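Oct 11, 2023

Picking up the Vorkham trial again. We've got their simulation pack on a 30 day license and I want a real opinion on it before February, when the Fontes people want our shortlist. Install was painless (17 minutes, most of it textures!), and the bathroom set loads with the Franka arm already on the counter. Spent the morning in the gripper view with the plate and the little "BB5" piece, mostly fiddling with finger friction.

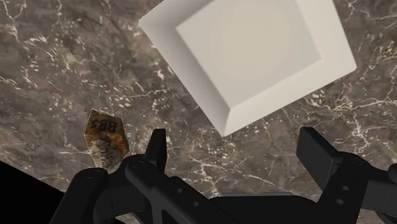
Bo-ram Ma: I'd hold off on praising the friction settings until we've tried them against the Grestevcombe kit. Their defaults were fine too, and then everything slid.

Fair. I'll put both through the same 300 grasps, same seed, and paste the table in here. What I do like already is switching cameras mid-run without a restart, so I can go from the fingers to the whole room and back. What I don't like is the log viewer. It scrolls to the top every time it refreshes, and I've written to support twice.

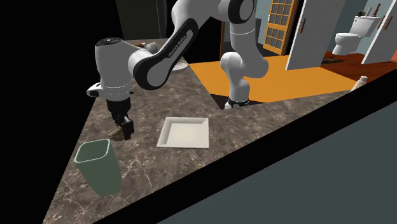 Room camera, brown piece in the gripper, green cup and plate on the counter.

Still to do: ask Vorkham what a second seat costs, and find out if scenes export.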